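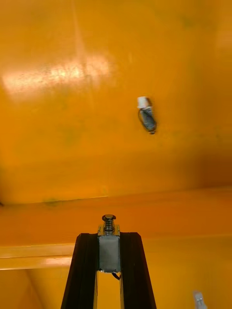 Orange-yellow surface with a small white-capped part.

Pluten Home Battery, by Kivik

The Pluten stores the power from your solar panels and gives it back in the evening, when the price from the grid is high. It was developed in Prarberg, where many houses still depend on oil heating and long winter power cuts are common.

One unit weighs 137 kg and must stand on a flat floor. It works with panels of any age, and you can join 2 units if your house needs more. Electric work must be done by a licensed installer.
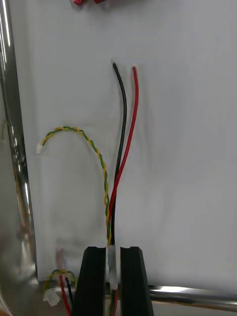 Warranty and delivery

The warranty is 11 years. Delivery to the Seol valley is free, and for other regions please ask us before you order. In January our office is open only until noon.

Old batteries from other makers we can also take back, for a small fee. More than 1,000 homes now use a Pluten.

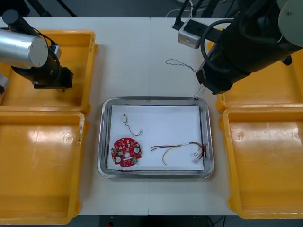 A customer in Prarberg wrote to us that her oil boiler stayed off for most of the spring, and she only wishes that the display was easier to read at night.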